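Courses > Table Flowers > Handout 4: Sorting Before Arranging

Notes for the Tresatent evening group. Bring these back next time, preferably without coffee on them.

Sort first. Everyone wants to go straight to the vase, and the vase knows it. Heads together, greenery spread out where you can see the shape of each piece. Short leafy sprigs are for hiding mistakes, so keep plenty within reach.

Artificial stems keep whatever bend the box gave them. Straighten from the bottom up, a little at a time. Svyatoslav Demchenko once did a rose in one go and now owns a short rose.

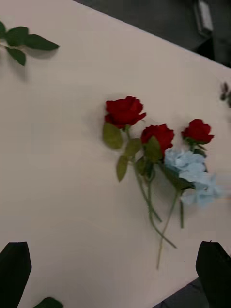
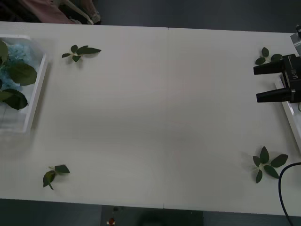

Red roses with pale blue hydrangea, and hydrangea and leaves in the tray

Dirklow, 13/01/2019

Red next to pale blue: the red wins every time. Set the roses at different heights and let the blue sit low and to one side, where it can sulk attractively. Leaves go in last.

For next session: one low arrangement, 4 sprigs at most. Zakhar Hrytsenko has the spare wire and will want it back.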